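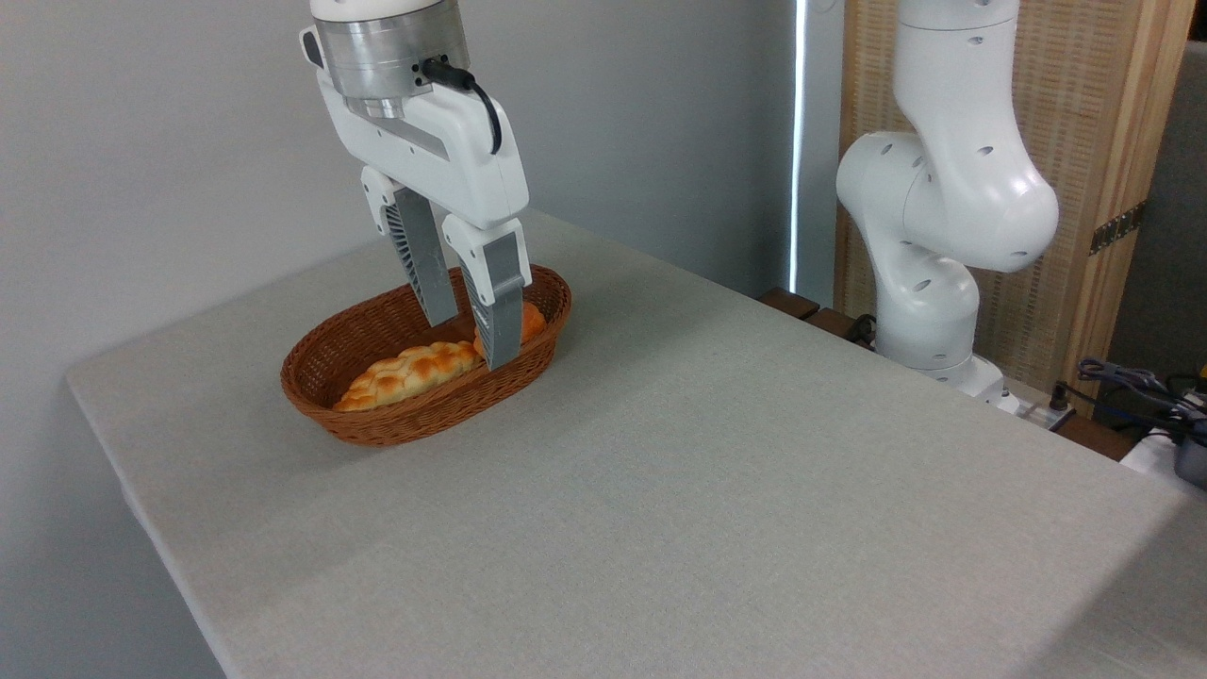 Review: the Grirkow arm at the Stasness open day

Home | Reviews | Visits | About
Search this site Go

I got there at 10 on Friday and went straight for the bread demo - my favorite thing all day! The gripper reaches right down into a wicker basket with a braided loaf and a little roll in it, and I love those ribbed gray fingertips. Savita Dubey ran it and let me ask far too many questions. My gripe is the wait between turns (seven minutes!). Still, 5 stars from me.

Contact | Back to top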